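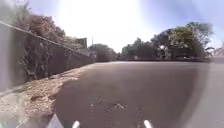

Asphalt road with an unpaved verge at the foot of a wall.

A road verge, also called a shoulder when it is firm enough to carry a vehicle, is the strip of ground between the edge of a carriageway and whatever lies beside it, such as a wall, ditch, fence or field. Verges may be grassed, gravelled, paved or left as bare earth. The word is used mainly in British English; names elsewhere include berm, nature strip and tree lawn.

Purpose

A verge supports the edge of the road surface, which tends to break up if the soil next to it is washed away. It also takes rainwater running off the road and gives room for signs, cables and drains. On narrow roads it may be the only place to walk.

Water is the usual cause of trouble. Where leaves and soil build up above the level of the asphalt, rain cannot leave the road and collects along its edge. The usual remedy is to scrape the verge back -- a job known as siding out -- and to cut shallow channels, called grips, leading to a ditch.

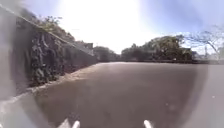
Retaining wall with climbing plants beside a paved surface.

Verges below walls

Ground at the foot of a retaining wall receives water from the weep holes as well as from the road. Climbing plants are often left in place on such walls, though woody stems can widen open joints. In a survey of the Toom valley published in May 2019, Ojārs Mägi recorded 618 stretches of walled verge, 90 of them with blocked drainage. He advised clearing by hand near old masonry.

Wildlife

Verges that are cut once or twice a year can hold many kinds of wild flower, mostly those that do well on poor soil. Cuttings are best taken away, as they feed the ground and favour coarse grasses.
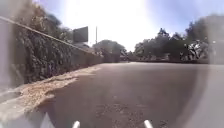

Bare and sandy verges have fewer plants but are used by ground-nesting bees and by beetles that need warm, open soil. Normunds Grigaitė, who studied a 300-metre length near Mirari, found most nest holes on the side facing south. Mowing there now starts after April.

See also: Culvert; Hedgerow; Kerb; Retaining wall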